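Lost Property: What People Leave at the Pool and Never Come Back For
Speaker notes, short slot after lunch. Keep it moving, they'll be sleepy.

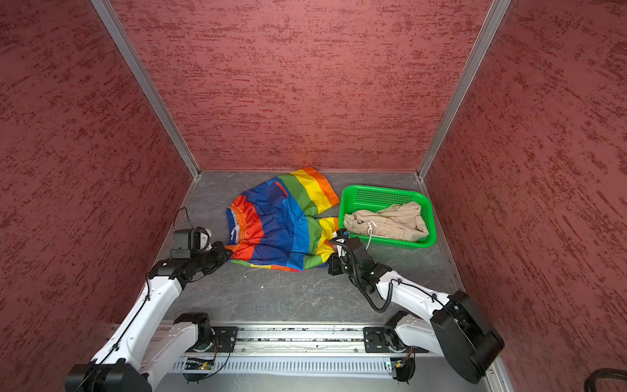

Open with the number. Last year the front desk at Ladine took in 1,147 items, and we gave back almost 30 of them. Let them do the math on their own. Then ask who in the room has lost something at a pool. Wait for hands. Then ask who phoned to get it back. (Fewer hands. If it's the same number of hands, skip to the goggles.) Point at the shorts on the slide. Rainbow stripes, big blue panel, you could spot them from the parking lot. You would think a person would notice going home without a pair like that. Black socks I understand.

Next bit: the tag problem. Faustino Medrano ran the desk for 16 years and wrote every tag himself. A typical one reads "towel, wet, sad." Read two or three of these out, slowly. Then the point, which is that a caller asking for a green beach towel with a torn hem can't be matched to "sad." We now write color, size, where found, and the day. Dull tags, better results.

Goggles. Don't get stuck here. They breed in the bin. Last time I talked for half the slot about strap clips and Ju-won Yeon had to cough at me.

Storage costs. We were paying Skedel $3,925 a year for a locker unit, mostly to keep single flip-flops at a comfortable temperature. Pause. Somebody from finance will want to know who signed that. I did.

What we do now: bag it the same day, list it that night, hold it until December, then it goes to the swap table in the lobby. Swimwear gets washed first. Say "washed first" twice, people worry.

Swap table story if there's time: Nahuel Insaurralde took home a very decent robe and was stopped at the door by its owner.

Questions. If anyone asks about the dentures, send them to Rigoberto Nina.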